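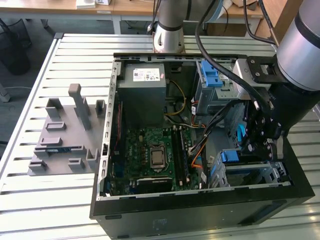

# Draltby teardown notes

Hi! I keep these notes for anyone rebuilding old desktop towers with me at Mastwood, and for myself, because I forget which screw went where (every single time). It's a plain folder of photos and text files, nothing fancy.

## What's in here

- `photos/`: 1,262 pictures of opened-up towers, mostly with the side panel off and the CPU cooler out
- `notes/`: 48 text files, one per machine
- `parts.csv`: 160 rows of power supplies, memory, graphics cards and drive cages

Jawad Jadoon typed up most of the CSV and I've been fixing my own typos in it since August. Sorry, Jawad!

## How I go about it

Lay the case flat on its side before you touch anything. I unplug the data cables at the board end first, then the power connectors, and I leave the drives for last. Blue plastic latches on a drive cage mean no screwdriver, which makes me happy.

If the CPU is bare, keep your fingers off the metal top and clean it before a cooler goes back on. Fresh paste, small dab.

## Known gaps

- 4 machines have photos but no notes yet
- Memory sizes are missing wherever I couldn't read the sticker
- Cable colors aren't logged. They vary so much between makers that I gave up!

Fixes go to me or Raquel Valente. She merges faster than I do.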